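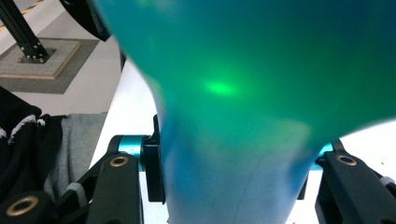
Translucent green, seen close up

Home | Projects | Reports | Labs | Contact
Print this page | E-mail this page

Checking a Secondhand Gas Flow Controller Against a Bubble Meter
Sevham College, Instrumentation Projects, August 2019

When I picked this project I thought it would be a nice gentle one, and I am happy to say I was wrong, as I learned far more than I would have otherwise. The instrument was a Tokarz thermal flow controller that our lab got from Wumley when they refitted one of their coating lines. It came with no calibration papers, only a sticker with a serial number ending in 264, and my job was to find out how far its reading could be trusted with plain dry nitrogen.

A thermal controller warms a little of the gas in a narrow side tube and works out the flow from how the heat gets carried along. A bubble meter is much more old-fashioned: you send a soap film up a marked glass tube and time it with a stopwatch. I grew very fond of the bubble meter (and rather good at mixing soap solution!).

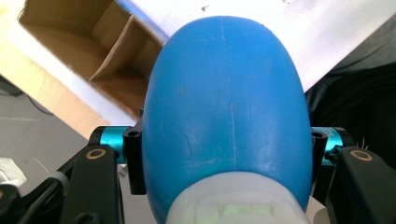
Blue, with a white collar at the base

I tested eight set points, going up the range and then back down, and took seven timings at each one. The unit was left powered for an hour before the first reading, as the manual asks. Room temperature and pressure were written down with every set so that I could correct everything to the same conditions afterward.

My first week of data had to be thrown out, sadly. There was a small leak at the fitting on the outlet side, and it made the controller look as if it was reading high all the way along. I found it with leak fluid, put in a new ferrule, and began again.
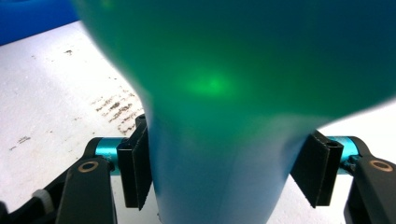 With the leak fixed, the readings settled down nicely. Through the middle of the range the controller and the bubble meter agreed well, and the largest difference was 4 percent, at the lowest set point. Going up or down made very little difference, which pleased me, as I had expected some lag on the way down.

I also logged the zero reading overnight using the Navow software on the lab computer. It moved a little as the building cooled, then came back by morning.

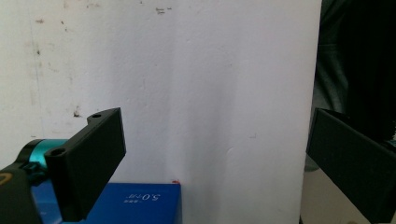

If I had another month I would repeat the low end with a smaller bubble tube, where the film takes longer to travel and my thumb on the stopwatch matters less. I would also like to try argon, though that needs a gas correction factor and a fresh set of sums. For now the controller is back on its shelf with a correction table taped to the lid, and a copy of the table is in the lab binder along with my raw timings.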